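Notebook, Adugna campaign, Sunday, 9:40 in the morning

Draft 4 of the newspaper notice is on the shared drive. Iqra cut the headline to six words and I think it is stronger. The old one explained the joke before the reader could arrive to it.

Test of the fake classified ads: we printed 400 leaflets in the style of the old personal ads and left them at the Stodska bus station. 87 people called the number until last night. Facundo listened to all the voice messages. Most callers believed the ad was real and wanted to complain about their own neighbor. Good for attention, but the message about water bills is lost. To fix: put the name Adugna in the second line, not at the bottom.

Brarinis offers us the back page for February. Lemlem asks if they can give also the page beside the obituaries, where the older readers look first. No answer yet.

Radio spot: 20 seconds, still too long by one sentence. Zewditu will read it again slower and we cut after.

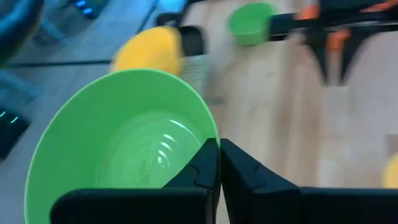
Green bowl, seen from above.

Press list: 1646 addresses, many are dead. Berhanu removes the double ones before we send anything. I must ask him which list he used for Susness, it had better local editors.

Open: who signs the notice? Client wants no signature. I am against.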